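Lesezeit: 2 Minuten

Pekusthorpe will Wasser sparen, doch die Rechnung ist dünn

29/05/2024

Die Gemeinde Pekusthorpe und der Versorger Trestia wollen den Wasserverlust im Altbauviertel deutlich senken. Ältere Absperrventile in Kellern und Hausanschlüssen sollen ausgetauscht werden, rund 400 Haushalte kämen dafür in Frage. Das Programm ist auf 12 Monate angelegt. Woher die erhoffte Ersparnis kommen soll, blieb bei der Vorstellung im Gemeindesaal allerdings offen.

Projektleiterin Ningsih Setiawan sprach von »spürbaren Effekten schon im ersten Jahr«. Eine Messreihe, die das belegt, legte sie nicht vor. Verwiesen wurde auf einen Vorlauf im April, an dem vier Häuser teilnahmen. Bei zwei davon wurde im selben Zeitraum auch die Zuleitung erneuert. Was am Ende auf das Konto der Ventile geht, lässt sich daraus kaum ablesen.

Zweifel meldet auch der Installateurmeister Fikri Ong an. Tropfende Ventile seien ärgerlich, das meiste Wasser gehe nach seiner Erfahrung aber in den Hauptleitungen unter der Straße verloren. »Die aufzugraben kostet richtig Geld. Ein Ventil im Keller kostet wenig und macht sich gut im Jahresbericht.« Trestia wollte sich zum Zustand des Hauptnetzes nicht äußern.

Ungeklärt ist zudem, wer zahlt. Im Entwurf heißt es, der Einbau sei für Mieter »grundsätzlich kostenfrei«. Ob Eigentümer die Kosten später umlegen dürfen, steht dort nicht. Gemeinderätin Anisa Yeoh verlangt eine schriftliche Zusage, bevor abgestimmt wird. Ein Termin für die Abstimmung wurde bislang nicht genannt.

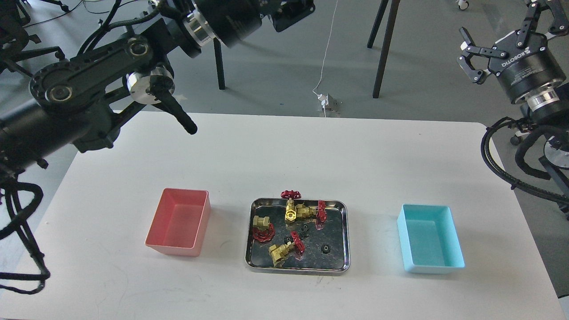
Bis dahin können Haushalte ihr Interesse formlos bei der Gemeinde anmelden. Verbindlich ist das nicht, für keine der beiden Seiten.

Kontakt | Impressum | © Netwood Lokalnachrichten | Nach oben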